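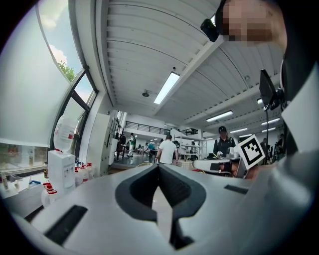

Photo: Till Lenz / Namton workshop

A home-built robot gripper that began on a kitchen table in May has moved into the shared workshop at Namton, and its builders say the parts list and print files will go up for anyone to use on February 6, 2021.

The project is called Pruto. It's a hand-held gripper, gray printed body, two angled jaws that close on a V, and a square black and white marker stuck up on one side so a camera can work out where the thing is in space. You hold it, you pick stuff up with it, the recording goes off to train an arm. That's the short version.

Till Lenz started it at home after pricing up a ready-made unit and getting a quote of $2000. "I didn't have that. I had a printer and a lot of evenings," he said. His own parts bill came to $210, not counting the jaws he threw away.

Tsung-han Tsang joined when the build outgrew the kitchen. He redid the jaw linkage and moved the marker off the top of the body, where hands kept covering it. It's now on a bracket out to the side. Still gets bumped. A stiffer bracket is on the list.

Members at Namton have been taking turns with it between other jobs. Picking up blocks mostly, some folding, a lot of bottle caps. The jaws like square things and hate anything thin, Tsang said, and a sheet of paper is "basically a no." Softer pads are being tried, cut from an old mouse mat.

Each print of the main shell takes 30 hours on the workshop machine, which has caused some grumbling on the booking sheet. Lenz has split the file in two so the halves can run overnight. The seam shows a bit. He dosen't mind.

The arm at the other end is a secondhand Nolte, bought with a dead wrist joint and fixed by members over the winter. It can now repeat a simple pick and place from the hand-held recordings, though it misses more than Lenz would like, and it gets worse when the sun comes in. Blinds have been discussed. So has just working later.

Control board is a Stastel, a small one, chosen becuase there was a spare in the drawer. Lenz says other boards should do fine but he hasn't tested any and doesn't want emails about it yet.

Kits are not planned. The two did talk about it, then looked at what it would take to pack and ship 20 of them and dropped the idea. What they will do is run a build evening at the workshop for members who want one of their own, bring a laptop, screws provided, printed parts at cost. Places go to people who have done the printer induction first.

The files will include the old shell as well as the split one, plus the wiring sketch, which Tsang is redrawing so that someone other than him can read it. A left-handed version has been asked for more than once. Lenz has mirrored the body but the trigger fouls the housing when it closes, so that one waits.

Questions about the build evening go to the Namton front desk or the sign-up sheet by the laser cutter. Printer bookings as normal, overnight slots only for the big parts please.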